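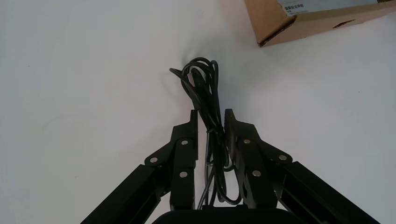

By Kai-wen Kwan, Grarkier press desk
Harnari, July 2021

GRARKIER PROMISES TO PUT THE CABLE BACK THE WAY IT FOUND IT

Grarkier, the Harnari reseller of returned and second-hand computer accessories, has rewritten its packing rules from the first page to the last. The new rules are called Cliltance. The company would like it known that the name was chosen in a meeting that had already run long.

Under Cliltance, every corded item leaving the Harnari packing room goes out with its cable folded into long loops and held by one tie at the middle, packed in a cardboard box with its printed sheet. The old rules asked packers to "coil neatly," a phrase that had been in the handbook for years and meant something different at each table.

The change follows a long look at what customers were complaining about. Grarkier received 2487 written comments on corded mice, keyboards and headsets over the last sales year, and read all of them. A good many were about late delivery, a few were about the weather, and one was a recipe for bean soup. But 775 were about the cable: knotted, kinked, wrapped tight around the mouse like a roast, or stuffed down one side of the box so that the lid stood up on its own.

"We had spent a lot of money on checking that the mouse worked," said Antigoni Economou, head of returns at Grarkier. "Then we sent it out looking like something pulled from behind a couch. People open the box and decide right there whether they've bought a decent used mouse or somebody's junk drawer. We were losing that argument with a mouse that worked perfectly well."

Economou admits that the first attempt to fix this went badly. In October the company bought a supply of cardboard sleeves from Lengyel, each with a slot for the plug. The sleeves were handsome. They also fit one keyboard, which Grarkier had stopped carrying. The remaining sleeves are now used in the break room to stop the table from rocking, and have given good service there.

Cliltance is cheaper and a good deal duller. The full rules take up 2 pages. The part on corded mice reads as follows:

Check the cord along its whole length for cuts and flat spots. Wipe it down.

Fold the cord back and forth into long loops. Do not wind it around your hand, your elbow or the mouse.

Leave the plug where a customer can find it. If there is an adapter, leave that where it can be found too.

Put one tie around the middle. Snug, not tight. If the loops change shape when you close the tie, open it and try again.

Printed sheet on the floor of the box, readable side up. Mouse and cable on top.

Close the lid. If it won't close, the problem is the cable. It is always the cable.

The order of the last few steps caused more debate than the company had planned for. One side held that the printed sheet belongs on top, where it will be seen. The other side held that a sheet on top goes straight into the recycling along with the packing tape, while a sheet at the bottom is at least found by the sort of person who empties a box completely. The second side won, mostly by talking longer. Grarkier will look at the matter again if readers of printed sheets come forward. 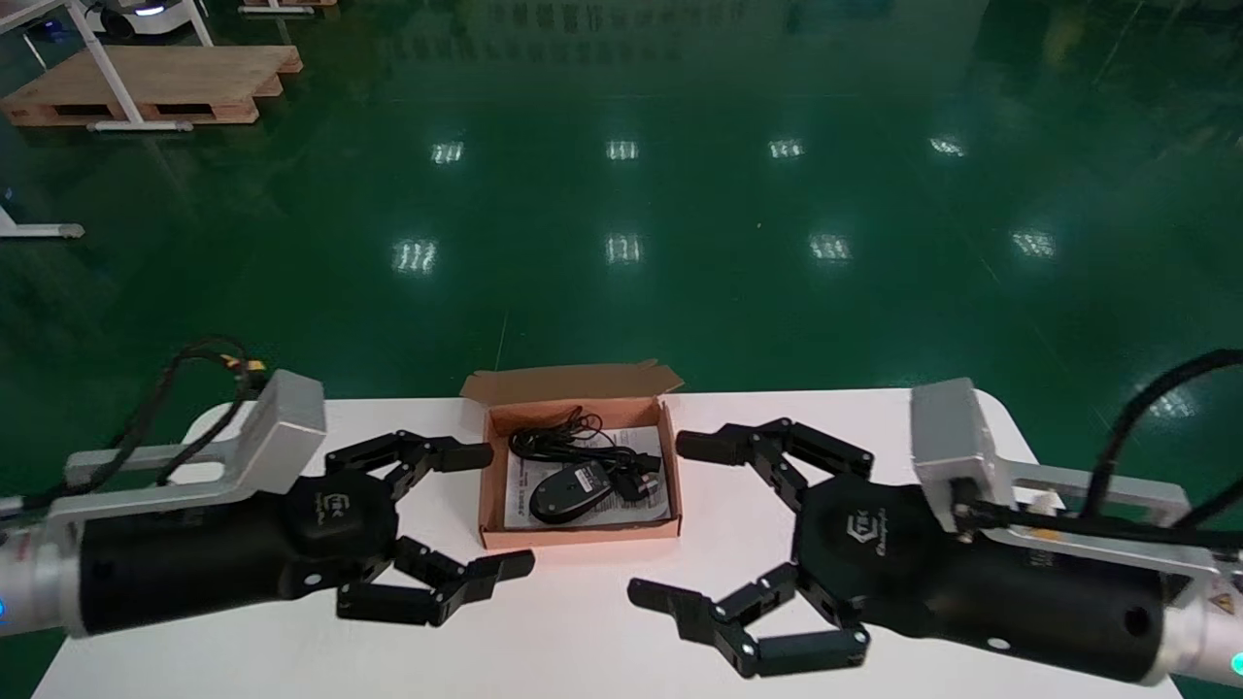 Sorcha Carroll wrote in after getting a mouse packed under the new rules, and reported that she had set it up in less time than it usually takes her to find the end of the cord. She added that she had kept the tie, that the old mouse's cable was now bundled the same way in her desk, and that she would still like to know why the sheet is printed so small.

The print size is under review.

Grarkier tested the rules on a trial batch of 46 corded mice before bringing them in for everything else with a wire. The trial turned up a disagreement over stiff cords, which like to spring back into whatever shape their last owner gave them. The advice now is to leave a stiff cord lying loose for a while before folding it, and to go and do something else in the meantime. Packers report no trouble following the second half of this.

"There's nothing clever in it," said Fung-ping Kong, who wrote most of the two pages. "I'd say half of the work was taking things out. We had a paragraph on which way the loops should face. I wrote it, I was proud of it, and it had to go."

Cliltance now covers mice, keyboards, headsets and desk lamps with a plug-in cord. Power strips are not included yet. The company has tried, and would prefer to discuss it another time.

Customers who already own a Grarkier mouse with a badly behaved cable can ask for a spare tie and a copy of the folding instructions, both free, through the order page. The ties are black, like nearly every cable they will go around, so please open the envelope over a light-colored surface.

ABOUT GRARKIER
Grarkier buys, checks, cleans and resells corded computer accessories from its building in Harnari. It does not sell wireless mice and has opinions about them, which are available on request.

PRESS CONTACT
Hiu-tung Wu, Grarkier press desk, Harnari. Copies of the Cliltance rules can be sent by mail or picked up at the front counter. Review samples should be returned in the box they came in, with the cable tied.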